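The Hutwood Wool Wash, 500 ml

I've been making this stuff in small batches for seven years now, and I still get a silly little thrill when a fresh lot goes into bottles. It's a no-rinse wash for jumpers, scarves, socks and anything else knitted that you'd rather not feed to the machine. It started because I ruined my favourite cardigan (40 degrees, fast spin, tears) and swore I'd never do it again!

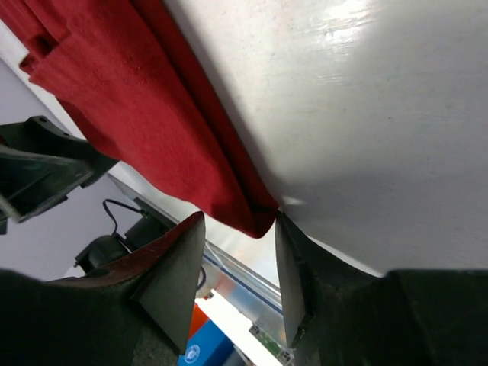
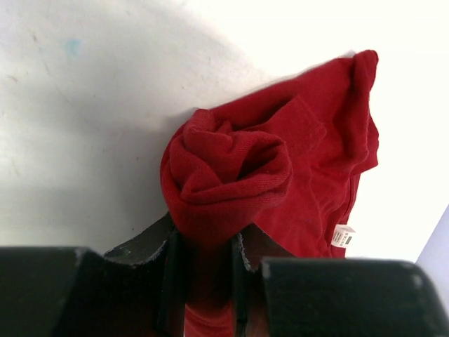

Doesn't it strip the colour out of reds, though, was the first thing Špela Kelmendi wanted to know when I gave her a bottle to try, and she'd every right to ask. Deep reds and navies can let go of a bit of dye with any wash, mine included, especially the first couple of times. Wash them on their own, keep the water cool and don't leave them soaking over lunch. She did a whole drawer of winter things that way and came back for two more bottles.

How to use it: fill a basin with cool water, add one capful, swish, and push the knit under until it's properly soaked. Leave it for 20 minutes. Don't rub, don't wring. Lift it out with both hands so the weight of the water doesn't drag the shoulders down, squeeze gently, then roll it up in a towel and kneel on it. I love that bit. Dry it flat, away from the radiator, and tug the ribbing back into line while it's damp – cuffs and hems especially.

There are two scents, Plateren (cedar and a bit of orange peel) and Warraich (lavender, but not the granny-drawer sort), plus a plain one with no scent at all. The plain one's what I use on baby things. All three have a little lanolin in, so wool comes up softer, but you can use them on cotton and acrylic too. I wouldn't put them anywhere near a waterproof jacket.

A bottle does nearly 40 washes if you stick to the capful. I don't, I'm heavy-handed, so I get fewer. Keep it out of the sun and give it a shake if it's settled.

Price: £19, refills £7 if you bring your empty to the shop in Sistville. The next batch of Plateren is due in September.

Comments

Marmaladeknits: Does it work on felted slippers? Mine are grim.

Tobes: Cedar one is lovely but the cap leaks if you lie it down in a bag. Ask me how I know.

purl_and_potter: Used the plain on my gran's old shawl, it came up a treat. Please do a bigger bottle!

Contact | Delivery and returns | © Hutwood | Back to top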